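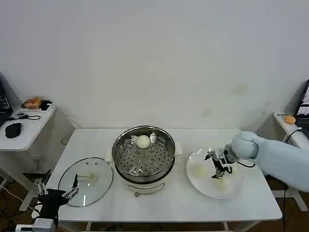 Two Arms and a Steamer

Members of the Areck shared workshop have spent much of the past year on a task that any cook performs without thought: taking a lid off a pot and moving steamed buns between the pot and a plate. The project, known in the building as Palladetti, is led by Ju-won Shin, a former packaging line technician who joined the workshop with a single secondhand arm and a box of spare brackets.

Palladetti is a two-armed system assembled from parts that were never meant to work together. The arm on the left is built up from black housings and lengths of aluminum, and it handles the lid. The arm on the right is larger, pale blue, and came to the group complete. It carries a small camera module at the wrist and is responsible for the buns. Each arm ends in a gripper with metal fingers.

The choice of food was deliberate. A steamed bun is soft, round and slightly different every time, and a gripper that closes with too much force leaves a mark that anyone can see. In July the group settled on a slow approach from directly above, followed by a short pause before the fingers close. Shin describes the pause as the most useful change of the year. Earlier versions closed while the wrist was still settling, and a good many buns were eaten in a flattened condition.

The lid presented a separate difficulty. Clear glass is hard for a camera to judge, and the first routines relied on finding the knob by color. The present routine looks for the dark band at the rim and works inward. It is slower, but it tolerates changes in the light over the table, which stands in a room shared with other members' projects.

Costs have been kept low. Excluding the blue arm, the build has come to 2444 dollars, of which the largest part went to motors for the left side. Fasteners and aluminum were bought from Roltex, a local supplier that sells short lengths to workshop members. The control software was written by Shin and two fellow members and runs on ordinary laptops. Cabling remains the least finished part of the work – a proper route under the tables has been planned since spring.

The group keeps a written log of every attempt, including those stopped by hand. The target for the present stage is 100 complete cycles without a person touching the table, a cycle being one lid removed, one bun transferred and one lid returned. Steam is the next subject of study, together with its effect on the wrist camera.

A demonstration for members and neighbors will be held at the Yuen hall on 21 Aug 2022. Admission is free, and visitors are asked to remain behind the marked line while the arms are powered.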